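A Thursday at the rapeseed press

I've been meaning to write up the Viltstead visit for ages, and now that the bottles are finally settling on the shelf I've run out of excuses. If you've followed this blog for any time you'll know I have a thing about oil presses. I can't help it! Give me a warm shed, a hopper full of seed and that nutty, slightly cabbagey smell and I'm happy until teatime.

Viltstead is a small cold-pressing works on the edge of a farm, doing rapeseed mostly, with a bit of linseed in December when the orders for rape drop off. They run 2 screw presses side by side, a newer one from Hitmont and an old Dredier that came second-hand from a mill that was shutting down. I went expecting to fall for the new one and spent the whole morning stood beside the Dredier instead. What a machine. It grumbles when it's cold, and it needs a good half hour of slow running before the cake starts coming out in proper ribbons, but once it's going you can leave it be and it just chews.

The trick (and I wish I'd known this when I started with my little hand-cranked thing in the kitchen) is moisture. Too damp and the seed turns to paste and slides round with the screw, too dry and the whole barrel heats up and you lose that lovely fresh taste. They dry theirs overnight and check it again in the morning before anything goes near the hopper. I had always blamed the choke setting for my own soggy cake. All those evenings fiddling with the nozzle! 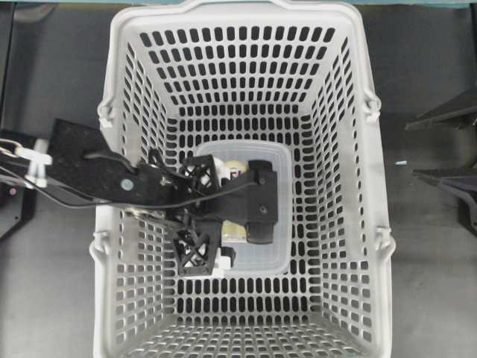
Benkirane wrote in to say that the choke and the moisture can't really be pulled apart, and that anyone changing both on the same run is asking for trouble: move one, press a full batch, look at the cake, then move the other. Very sound, and much tidier than my own method, which is to twiddle everything at once and hope. I've started keeping a notebook beside the press for exactly this. Seed in, oil out, nozzle size, how the cake snapped. It's already got greasy thumbprints on every page.

Back to the shed. What I loved most was the settling room, which I'd thought would be the dull bit. Fresh oil comes off the press looking like muddy pond water, with all the fine bits of seed still floating in it, and it goes straight into tall cone-bottomed tanks. Then you wait. The sludge drops into the cone and gets drawn off at the bottom, and what's left on top goes gold, a bit more each day. They hold 3000 litres when every tank is full, and on the morning I was there the room glowed. After that it goes through a plate filter with paper sheets, and then to bottling.

They don't waste the cake either. It's pressed into pellets and goes out as cattle feed, and the sludge from the cones is put back through with the next lot of seed, a little at a time. I tried that at home last week and overdid it, so the barrel clogged and I had to take the whole lot apart with a wooden spoon handle and some bad language. A little at a time means a little at a time!
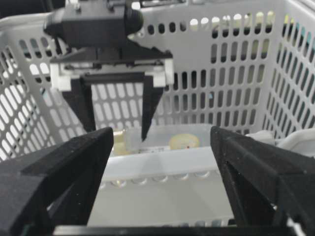
Viltstead.

I came away with 2 bottles, one from each press, and we did a blind tasting on bread that evening. The Hitmont oil was cleaner and paler, really good on salad. The Dredier one had more going on, a sort of toasted hazelnut thing at the end, and it went first. I'd guess the longer barrel runs a touch warmer, though I'd want to try the same seed through both before swearing to it.

Next job is my own settling tank. I've got a tall steel milk churn and a tap to fit near the bottom, and I'm still dithering over whether to add a second tap higher up for the clear oil. If you've built one, please tell me where you put yours and what you'd do differently, especially if you press linseed, as I've got a sack of it waiting in the garage.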